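3/19/21

Berwyn rang before breakfast to say Candel is ready for the pan. I said ready in what sense, and he said in the sense that the arm is bolted down and the gripper closes. So, not very ready.

The whole plan is that it washes the pan and puts it back by the stove. I do this every evening without a plan.

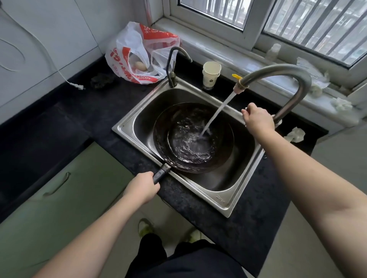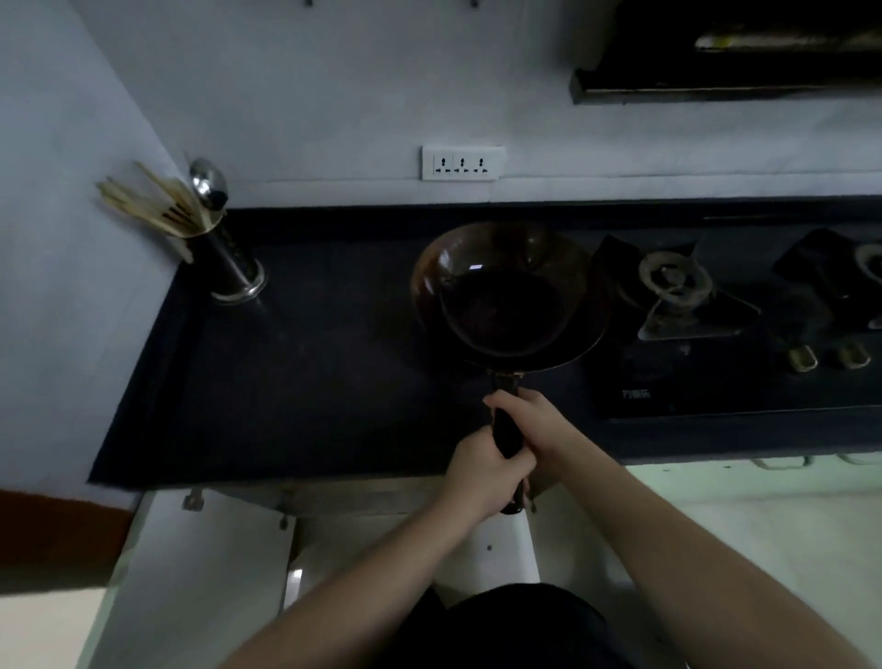 I keep coming back to the handle. Everyone at Testhorpe talks about the scrubbing, and Xolani has spent 4 weeks on a brush head that spins very nicely in the air, but the scrubbing is the easy bit. A pan with water in it wants to roll over in your hand. You correct it without thinking, and I can't see where in Berwyn's wiring the correcting is supposed to happen. He put it on the workshop scales with a fair amount of water in and got 1702 grams, wrote that on the wall in marker, and seems to feel the matter is settled. I said yes, but the grams are all out at one end. He said the Eskildsen motor can take it. The Eskildsen motor came off a broken gate opener.

Then there is the tap. I turn mine, swing it over, tip the pan a bit, swing it back. Kolbrún's answer is to leave the tap alone and drive the water with a pump and a valve, so now there is a pump and a valve, and a hose that comes off if you look at it. We are 2 steps further from a kitchen than when we started. I said so at the bench and got told I was being negative. I was holding the mop at the time.

To be fair to them, the new pads on the gripper are better. Svend cut them from an old wetsuit and they hold the handle well enough dry. With washing-up liquid on it the handle turned in the grip, first try, and the pan went face down in the tub. Second try the same. He wants to wrap the handle in tape. I don't want tape on my pan, and anyway if the robot only works on pans that have been got ready for it, someone still has to get them ready. Guess who.

The Presex sensor still hasn't arrived. It is meant to tell the gripper how hard it is squeezing. Berwyn says it will fix the turning. Possibly. It was also going to fix the jerking at the elbow, back in November, and that was a loose screw in the end. I found the screw.

Spent nearly 9 pounds on more hose clips, which I am not putting down as kitchen expenses.

Védís came by late with her notebook and asked the first sensible question of the day, how long it takes me by hand. I'd never checked. We did it there and then in the workshop tub, me with my sleeves up and her with the timer, and it was a good deal quicker than the time Candel needs just to find the handle. Berwyn said speed isn't the point at this stage. I asked what was. He said repeatability, and went back to the elbow. It does repeat, I'll give him that. It misses in the same place every time.

Next session they want to try carrying the pan across the bench with both arms. The second arm has no gripper yet, only a bracket. I've said they can borrow the pan again if it comes home the same shape.

To bring: old towels, the short screwdriver, my own sponge. Ask Xolani for the bucket back.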